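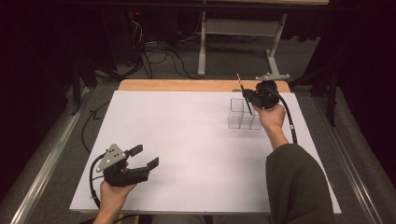
Desde Isix comentan que el segundo lote de tinta ferrogálica les ha quedado más gris que negro, y que si no será culpa de las agallas viejas. Puede ser, pero yo apuesto por el hierro: el sulfato del bote grande ya tiene costra amarilla por arriba. Les he contestado que prueben con el nuestro antes de tirar nada.

## Agosto, 16:30 - tinta, lote 8

¡Por fin una tinta que corre bien! Agallas machacadas gruesas (no en polvo, que luego no hay quien filtre), 40 g en agua de lluvia, remojo de 8 días en el tarro de boca ancha. Olor a bodega, algo de moho en la superficie que retiré con cuchara. Filtrado doble: gasa y luego papel de café.

Sulfato disuelto aparte y añadido poco a poco. El cambio de color sigue siendo lo mejor del oficio - de té flojo a violeta sucio en un momento, y eso que ya lo he visto mil veces.

Goma arábiga: la de Arnovari, en lágrimas. Tarda una noche entera en deshacerse pero deja un brillo precioso. La de Wudeo viene molida y hace grumos, la guardo para encolar etiquetas.

Pruebas:

- Papel Rozīte verjurado: línea limpia, sin plumeado. Sale pálida y oscurece en una hora.
- Papel de fotocopia: se abre bastante, como siempre.
- Pergamino (recorte): agarra muy bien si antes se pasa la sandáraca. Sin ella, se encoge en gotas.

Plumilla lavada enseguida, que la del lote anterior amaneció picada.

Pendiente:

- repetir con la mitad de sulfato y comparar al sol, en la ventana del patio
- meter un clavo de olor en cada frasco contra el moho
- copiar la receta buena del cuaderno del 2000, la de vino blanco, antes de que se borre la página

Frascos etiquetados y en el armario de abajo. ¡Coged el que queráis para probar, pero apuntad el papel!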